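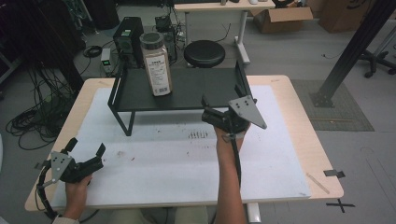 Slide 4, method. Our question is how much hand-held demonstration data a policy needs before it handles a jar it has never met. No robot arm is used during collection. The operator holds one gripper in each hand and does the task directly, and the views and finger widths are logged together. Tosano is the fixed station. The clear jar with the gray screw lid stands on the riser, so the operator has to reach up and over the white foam board to get to it. That reach is the part the policy finds hard.

Slide 5, data. We recorded 3000 episodes with 5 operators. Each episode starts with both grippers off the table. We dropped any episode where tracking was lost — mostly fast wrist turns near the riser legs. Mention Ingegerd Fjeld here, she wrote the filter.

Slide 6, result. The policy trained on the full set reached 79 percent on unseen jars. Pause on the plot. The curve is still rising at the right end, so do not say "saturated." The Lunde baseline used the same network and the same test jars, with teleoperated data only.

Slide 7, limits. One table height. Three lid types. Lifting was scored, pouring was not. If asked about transfer to the Skalura arm, go to backup slide 2.

Comments (3)

tmarsh: Were the failures mostly at grasp or at lift?

I. Fjeld: Grasp. The second hand arrives late and the jar turns.

zadis_user: Is the filter code going to be shared?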